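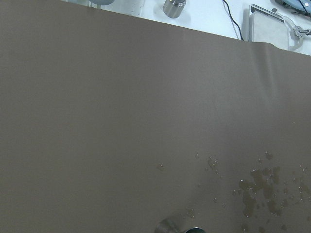
El mantel marrón, con el líquido a la derecha

¿Cómo seco un mantel tipo vinilo sin dejar cerco?
Hola a todos, tengo este mantel liso y mate sobre una mesa blanca y cada vez que cae agua se queda en gotitas y charquitos. Paso la bayeta y la extiendo más – y luego me queda una marca. Me costó 64 euros y no quiero estropearlo. ¿Qué usáis?

Plernero
¡A mí me pasaba igual! No frotes. Pon papel de cocina encima, deja que chupe y levántalo recto. Después, un paño de microfibra seco, de fuera hacia dentro (si vas al revés lo repartes por todo el mantel). Y mira los pliegues, que ahí se mete el agua.

Zurar
bayeta y listo

Damasceno
Yo le paso una gota de jabón neutro muy aguada y seco enseguida. El cerco suele ser cal, al menos en mi casa. Alcohol no le pongas, que a mí me dejó una zona con brillo – y ya no se fue.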